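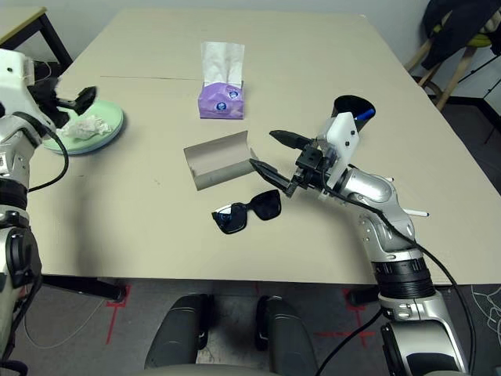 Every robotics lab should be made to hold an open day at least once a year, and it should be held at the dull end of the building.

I went to the one at Solorau in March expecting the usual: a machine that waves, a screen with a looping film, a bowl of mints. What I got was two arms working over a table of things you would clear away before dinner. A tissue box, a pair of sunglasses, a cup with a pen in it, a plate with a crumpled tissue on it, a bent bit of gray cardboard. I stayed until they turned the lights down, and I would have stayed longer!

The session I watched was tidying. Pick something up, put it where it belongs, go on to the next. I had read plenty about this sort of work and I still wasn't ready for how absorbing it is in person. A gripper with two fingers has to make up its mind about a tissue. Where do you take hold of something that has no real edges and changes shape when you touch it? You and I do it while talking on the phone. Watching an arm slow down, close, lift and come up with nothing made me look at my own hands on the bus home.

It missed a lot, by the way. The sheet on the wall said 1,515 attempts so far on that set of objects, with a goal of 3,000, and there was a column for failures that was no secret to anyone who could read. I loved that sheet. I have been to shows – the big Justora one last year, for instance – where a robot did one perfect thing every 4 minutes behind glass, and I came away knowing less than when I went in. At Solorau I saw 19 tries at the sunglasses and learned something from nearly all of them. Thin things lying flat are hard. Shiny things are hard. Cardboard is easier than I would have guessed.

A friend who works at Bastodetti thinks this is bad publicity, and that the public will only remember the drops. I think people are smarter than that. Anyone who has taught a child to tie shoes knows what practice looks like, and the visitors next to me were cheering by the end (quietly, it's a lab).

Lengyel is planning an open day too, I hear. Please leave the tissues on the table.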